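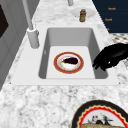
# Sink Bench: planning notes and data card

Sink Bench is the simulated kitchen set used by the Grirach group to decide which hardware to buy, and in what order. It covers pick and place tasks in and near a sink. The set is released with the budgeting sheet used for the February purchase round.

## Contents

- 17 task definitions, each with a start state and a success check
- 13 object models: plates, food items, small jars
- one kitchen layout with a marble worktop and a recessed sink
- `budget.csv`, one row per item of equipment
- `reach.csv`, one row per task and arm mount

## Reference task

`eggplant_from_plate` starts with an eggplant lying across a red-rimmed plate on the floor of the basin. The black gripper starts at the right rim, clear of the plate and the eggplant. The task ends when the eggplant is on the worktop and the plate is still in the basin.

It was picked as the reference because it is hard on the mount. The wrist has to go down past the rim and come up again without meeting the tap. An arm that manages it will, in our layout, manage the remaining tasks.

## What the set is for

1. Checking reach before a mount position is fixed.
2. Comparing a many-fingered hand with a plain two-jaw gripper on the same tasks.
3. Estimating how many spare fingertips to order with the first batch.

It should not be used to predict grip force, cleaning time or wear. Water is not modelled. Textures on the plates and worktop are for appearance only and carry no friction data.

## Budget lines

Prices are left blank in the public copy. The structure is as follows.

- **Arm.** 2 units, Onau, side mounted. Order first; everything else depends on the base plate.
- **Hand.** 2 units, Ulloa. Do not order until the reach check has been run with the real sink depth.
- **Controller and cabling.** Per arm. Allow for the longer cable if the cabinet is on the far side.
- **Mock worktop.** Local joiner. A cheap board is enough, but the sink cut-out must match the model.
- **Splash covers.** Listed separately because they are replaced each year.
- **Training.** Often forgotten. Charged per day by the supplier.

## Known problems

- The basin walls slope outwards in the model. Brostness, our second site, has a straight-sided sink, so its reach figures come out too generous.
- Small jars tip over if the physics step is set too coarse.
- `reach.csv` uses metres and `budget.csv` uses millimetres – convert before joining them.

## Upkeep

Maintained by Rizal Tarigan. Corrections to the budget sheet go through the issue list, with the row number in the title.

Comments (3)

Raed Haddad
Does the controller line include the emergency stop? Our supplier quoted it as a separate item.

Rizal Tarigan
Separate here too. It was hidden under cabling. I will give it its own row on Tuesday.

benchtop_k
The metres/millimetres thing cost me an afternoon. Please fix it in the files as well as noting it in the README.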